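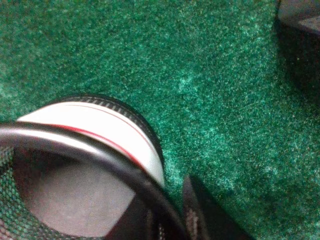

Photo: Geststead Evening Classes

Home Decorating, Session 2: Picking a paint colour you can live with
Notes from 10/05/2019

Right, for those who missed it (and those who were there but spent the time on the biscuits), these are my notes on colour and light. Bring your tester cards next time, please!

We started with undertones. Every white has a bit of something else in it, usually yellow, pink, blue or grey, and you won't spot it until you hold it next to another white. I passed round the Trumberg fan deck, which has 61 off-whites in it, and most of you picked a favourite in seconds and then changed your mind when I laid a sheet of printer paper beside it. That's the trick, by the way. Printer paper. It costs nothing and it shows up a pinkish white faster than any chart I've ever bought.

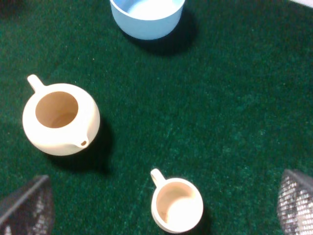

So once you've found the undertone, decide whether it suits the way the room faces. North-facing rooms get a cooler, bluish light all day, and a grey that looked lovely in the shop can go quite gloomy in there. I did my own box room in a Bastel grey and repainted it by August. South-facing rooms are far more forgiving, though strong yellows can get a bit much around lunchtime.

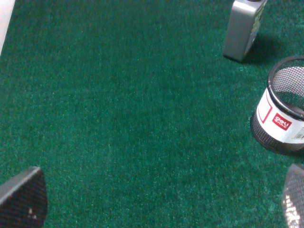 Testing is the bit people skip. Don't paint little squares straight on the wall, as the old colour around them will fool your eye. Paint two coats on a big piece of card, leave a white border, and move it about: behind the sofa, next to the window, in that dark corner by the door. Floors do the same thing, so check those as well. Take the green carpet just above, all one carpet, yet it's brighter towards the middle and a good deal deeper down at the lower left. Your wall will do that too, so look at the card in the morning, at teatime and with the lamps on before you buy a whole tin.

A word on finish. Matt hides bumps, silk shows every one of them, and eggshell is my choice for woodwork. Softić do a wipeable matt that I rather like for hallways. 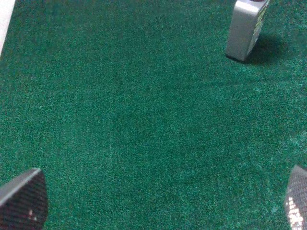 Melquiades Rosales asked whether the ceiling has to be brilliant white, and said his always looks stark against cream walls. It doesn't have to be! Try the wall colour let down with plenty of white, or just carry the wall colour straight over the top if the room is small.

For next week: paint one card, live with it for a few days and jot down what you notice. Old shirts on, we're doing cutting in.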